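Visit Report: Suradetti Cable and Worktop Showrooms
9 February 2025

Members of the Lockyer study group were received at the Suradetti building for the winter open day, the first since the showrooms were rearranged in December. The visit lasted 4 hours and covered the ground floor, the sample store and the long room used for cable management displays.

The ground floor is given over to stone and stone-effect surfaces. Suradetti keeps 300 finishes on hand, and visitors were free to handle any of them. Interest centered on the paler marbles, which are ordered mostly for kitchens and reception desks. Staff recommended viewing a full slab before choosing, as the veining on a small sample gives little idea of the whole.

The sample store occupies 2,120 square feet and is shared with Hostik, a supplier of cord and flexible cable. Coiled cable is sold by the loop or by the reel, and the Hostik representative spoke at length on storage. Heavy cable should be laid in wide rings and left untied until needed. Thin wire should be wound on a card - a step often skipped, with predictable tangles.

In the long room, the group discussed how cords are best kept on a stone counter. Opinion was divided between outlets set into the surface and a Nurkix rail along the wall. The rail is cheaper to replace, but it collects dust and several members found it too prominent.

Parking was adequate, and the printed guide was clear except for the floor plan, which still shows the former entrance. Marble with soft, darker veining held the group's attention longest, with black cable and thin white wire lying on it.

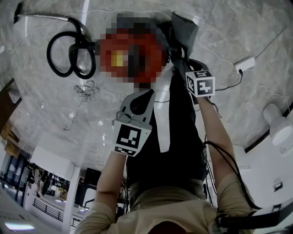

One reader wrote to add that a white cord on pale stone is easily missed when the counter is wiped, and that a darker one had served better at home.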